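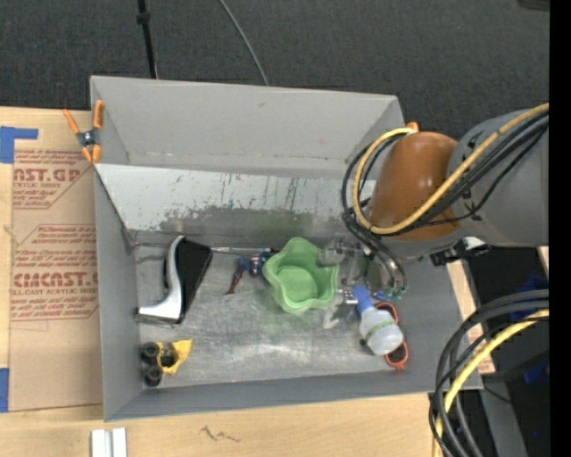
How to sort a mixed bin

Every house or office ends up with at least one container where unrelated things collect. A hole punch or stapler goes in on top of a toy, a bowl lands beside them, and after a few months people stop looking inside. Sorting one takes an evening at most. The steps below work for any open-topped bin, box or drawer.

What you need

A clear table
A damp cloth and a dry one
4 shallow trays or box lids
Masking tape and a marker

Step 1. Label the trays

Use these headings: Desk, Toys, Kitchen, Unknown. Put a strip of tape on each tray before you start. If your bin came out of a garage you may want Tools in place of Kitchen.

Step 2. Take out the heavy things first

Staplers, punches and anything else with weight should come out before the rest. Lift them by the body. A handle can spring open or pinch a finger if you grab it by the end. Empty out any staples or paper dots now, over the trash.

Step 3. Take out bowls and cups

Check inside each one for pins and batteries. Bowls with a scalloped or ribbed shape hold dust in the grooves, so wash them before they go back to the kitchen.

Step 4. Small toys

Toy cars, figures and loose wheels go in the Toys tray. Wipe them with the damp cloth and check that nothing has snapped off – a sharp edge means it goes in the trash.

Step 5. Rods, bits and spares

Thin metal rods tend to roll to the back and stay there. Run a hand along the rear edge with a glove on. If you don't know what a piece belongs to, it goes in Unknown with a strip of tape giving the month. Anything marked April can go by September.

Step 6. Clean the bin

Wipe the walls, then the floor. Scuffs and scratches on metal won't come out with a cloth and don't matter. I use Drerkora surface spray, the 770 ml bottle, but dish soap in warm water does the job. Dry it well before refilling.

Step 7. Put things back

Return each tray to its own room the same evening, before 9 if there are children asleep near the toy shelf.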